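课程:协作机器人应用实务
第七讲讲义:桌面操作单元的规则、标准与“良好做法”
2022年1月28日,星期五
课前请读完Plokach单元的操作规程(第二版),带纸质版来,要在上面划。

## 1. 先说清楚哪些东西叫“规则”

大家手里的材料常把三类文件混着引用,考核时也经常有人写混。

- **标准**:比如ISO 10218系列和ISO/TS 15066。前者讲工业机器人及其集成的安全要求,后者是关于协作应用的技术规范。“TS”两个字母别漏,技术规范和正式标准的地位不同,写报告时写成“国标要求”或“ISO强制规定”都要扣分。标准本身一般也不自动具有法律强制力,要看当地法规怎么引用。
- **厂商手册**:讲这台机器怎么用。它写明的限值通常有前提条件,前提条件往往在脚注里。
- **内部规程**:某个单位自己写的。质量参差不齐,有的是认真做过风险评估后写的,有的是从别的单位抄来,把名字换掉就算完。

本讲用的Plokach规程属于第三类。它有21条,我逐条对过,其中能追溯到风险评估记录的只有3条。剩下的不一定错,只是不知道依据在哪里。一条规则没有依据,遇到特殊情况时就没人敢改,也没人真信。

## 2. “协作机器人”这个词的问题

销售资料喜欢说“协作机器人本质安全,可以不装围栏”。Huvier的产品宣讲里这句话出现在第一页。请对这句话保持警惕。

被评估的对象应当是**应用**,包括机械臂、末端执行器、工件、周边物品以及人的动作。同一台臂,夹一块软的东西和夹一把刀,风险完全两样。换一副夹爪,原来的评估就要重新看。桌上多放一件有棱角的电器,也要重新看,因为人的手可能被夹在机械臂和那件电器之间。

TS 15066对“功率和力限制”这种协作方式区分了两种接触:

1. **瞬态接触**:身体部位被碰到后可以退开。
2. **准静态接触**:身体部位被压在机械臂和某个固定面之间,退不开。

同一部位在两种接触下的限值不一样。桌面单元里第二种情况容易被低估。桌面本身就是一个固定面,夹爪又总是朝下工作,手掌被压在桌上是相当普通的事故设想。我看过的几份学生评估表里,桌面这一项经常空着。

另外,力限值靠测量来证明。控制器界面上填了一个数,只说明有人填过这个数。

## 3. 桌面单元:看现场的时候看什么

Foltidance厨房物品整理任务的布置比较典型:一条白色机械臂,一张白色桌子,盘子、带孔的沥水盆、平放在盘上的番茄酱瓶,右侧立着一台黑色的箱形电器。东西都不危险,所以大家容易放松。看图时先不要管任务做得好不好,只看电缆、间隙和指示灯。

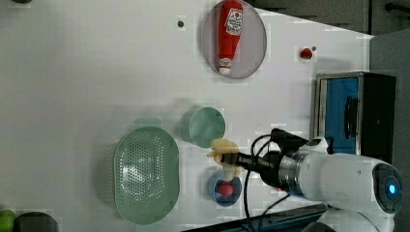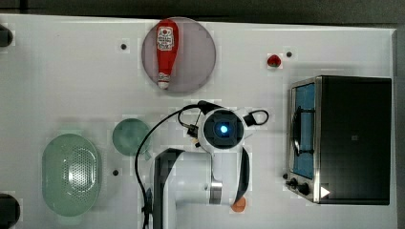 ## 4. 由现场引出的几条规则,以及我对它们的保留意见

### 4.1 电缆

规程第6条写:“外部电缆应妥善固定。”这句话没法检查。什么叫妥善?

第一张图里,黑色电缆从夹爪上方绕一个弯,再沿着臂的侧面走。第二张图里,有一条长的黑色电缆从腕部向左拱出去,越过桌面,再往下走到臂的左边。外伸的电缆弧可能带来两种麻烦:钩住桌上的物品,或者在腕部大角度转动时受拉。两种都可以事先检查。

建议改写为可操作的句子:

- 腕部在任务所需的全部姿态下,电缆不得绷紧;
- 电缆弧在最不利姿态下不得碰到桌上任何物品;
- 固定点之间的距离写出具体数值,由做过试验的人填写。

注意第二点里的“最不利姿态”要靠慢速走一遍来找,凭一张静止照片找不到。有同学曾经拿一张照片作为“电缆检查合格”的证据交上来,这种证据我不收。

### 4.2 间隙与固定面

规程第9条规定周边设备与机械臂之间“保持足够距离”。又是一句没法检查的话。

请在平面图上画出夹爪的可达范围,再画出所有高于桌面的物品。右侧那台箱形电器比盘子和沥水盆高出许多,又有直立的面,应当单独列为一个夹挤点。盘子可以被推开,电器能不能被推开,要看它有没有固定、有多重。评估表里要写明是按“固定”还是按“可移动”算的。如果不知道,按固定算。

有人会问:任务只抓桌子中间的东西,臂根本不去右边,还要不要算?要算。程序里不去,和控制系统保证不去,是两回事。后者需要有安全等级的空间限制功能,而且要验证过。普通的软件边界不能顶替。

### 4.3 指示灯

两张图里臂上都能看到蓝色的灯亮着。请在课堂上不翻手册,把你认为蓝色代表的状态写在纸上,然后和邻座对一下。

答案不一致很正常,各家厂商用的颜色含义并不统一。问题在于规程第12条直接写“确认指示灯正常后方可伸手进入工作区”。没有说明哪种颜色算正常,也没有说明这盏灯是不是安全相关部件。多数情况下状态灯只供参考,控制系统出故障时灯照样可能亮着。伸手进去之前,该做的是让机械臂进入手册规定的停止状态,并确认它不会因为别人在远处按了一下就重新启动。

### 4.4 被夹持的物品

第一张图中,夹爪夹着一件淡黄色、看上去像橡胶质地的东西。规程对夹持物只有一句“不得夹持危险物品”。

我的意见是,至少还要问:

- 断电时夹爪是保持还是松开?两种都可能有风险,要看夹的是什么。
- 物品掉下来会落在哪里?落在盘子里和落在人的手背上,后果差得远。
- 物品变形后夹持力还够不够?软物品的夹持力设置往往是试出来的,试完没有记录。

如果把淡黄色的软物换成那只番茄酱瓶,三个问题的答案都得重写。规程里没有“更换物品”的触发条款,这是我对它意见最大的一处。

### 4.5 桌面状态

规程第15条要求“开机前桌面摆放应与标准布置图一致”。方向对,可惜没有布置图。附件页只有标题。

布置图要画出每件物品的允许区域,注明朝向。瓶子平放时瓶盖朝哪边,会影响夹爪从哪边靠近。小件也要画,盘子右边那个小小的红色物件就很容易在清点时漏掉。

## 5. 关于“运行了很久都没出事”

Theodorakopoulos工作组的内部总结里写:“系统累计完成3000次抓取,未发生伤害事件,证明现行措施有效。”

请自己先想一想这句话哪里不对,再往下读。

第一,没有写清这3000次里有多少次旁边有人。如果人都站在远处,这个数字与人机共用空间的安全几乎无关。

第二,“伤害事件”没有定义。擦碰算不算?同一份总结的附录里列了287次保护性停机,正文一次没提。保护性停机说明系统察觉到了什么,每一次都应该有原因栏。我翻过附录,原因栏大多是“误触发”。谁判断的误触发,依据是什么,没有写。

第三,运行期间换过末端执行器。更换前后的数据放在一起累加,没有道理。换件是8月做的,拆成两段来算并不难。

我不认为那套系统一定不安全。我只认为这份总结没有证明它安全。写报告时请把这两种说法分开。

## 6. 一份能用的操作规程长什么样

下表左栏是常见写法,右栏是可接受写法。横线处由各组根据自己的评估填写,不许互相抄数值。

| 常见写法 | 可接受写法 |
|---|---|
| 注意安全 | 删去 |
| 降低速度运行 | 有人在____区域内时,末端速度不超过____,由____功能保证 |
| 定期检查急停 | 每____由当班人员按下急停一次,记录机械臂是否停止,未停止则挂牌停用 |
| 无关人员不得靠近 | 地面标线以内仅限名单上的人员,名单张贴于____ |
| 异常时及时处理 | 列出异常种类,每种写明先做什么、谁可以复位 |

关于手动示教再补一句:ISO 10218规定手动降速模式下工具中心点的速度不超过250 mm/s。常有人把这个数直接拿来当协作运行时的“安全速度”,出处就用错了。协作运行允许多快,要由接触评估决定,可能比这个数低。

## 7. 作业(下次上课交)

1. 从Plokach规程中任选四条,按第6节的格式改写。改不动的,写明缺什么信息,向谁要。
2. 根据第3节两张图画一张桌面平面草图,标出你认为的夹挤点。尺寸不明的地方写“待测”,不要估一个数填上去。
3. 给“更换夹持物品”写一条触发条款,限一百字以内。
4. 找一份厂商宣传材料,划出其中把“机器人”的性质说成“应用”的性质的句子,原文附上。

作业里引用标准时请注明版本年份和条款号,只写“根据相关标准”的整题不给分。草图手绘即可,拍清楚再上传。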